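Section 6: Setting up your first source folder

Welcome back! By now you should have the Prultska newsroom desk installed and your editor's account working, so we can get on to the part most reporters grumble about and then can't live without. A source folder keeps your interviews, letters and notes for one story in one place, with a record of who added what and when.

1. Open Prultska and choose New Folder from the left-hand menu. Give it a working title you'll still recognise in December (Igor Říha, who wrote the first edition of this guide, once called eleven of his "council", and we've been untangling them ever since).

2. Pick who may read it. We suggest you start with yourself and your desk editor, and add colleagues as the story grows.

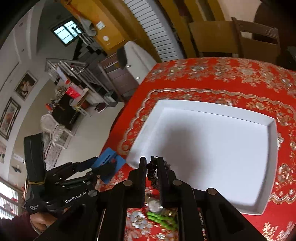
3. Add your first source. You can use a real name or a cover name, and if you choose a cover name, please keep the key on paper, well away from your desk.

Note: The summary box holds 3000 characters, spaces included. Anything longer belongs in an attached file, and your editor will thank you for it.

4. Attach your recordings and documents one at a time, waiting for the green tick before you go on to the next. It's a bit slow on a busy afternoon, so do put the kettle on.

Caution: Removing a source also removes every note attached to it. Take a copy first using Export, and check that the copy opens!

5. Set the checking level. Level 2 asks for a second reader before anything can be quoted, and it's what we use at the Skaltevach office for nearly everything, even the flower show.
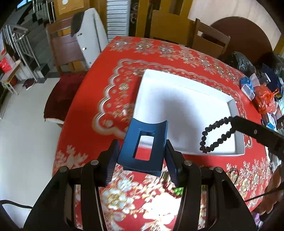 6. Press Save and Lock. If you see message 306, a colleague has the folder open, so have a friendly word with them and try again.

Note: Folders made in the old Ağca system need converting before you can lock them. Umut Oral looks after this at the Prikudholm desk and is happy to walk you through it by telephone in the mornings.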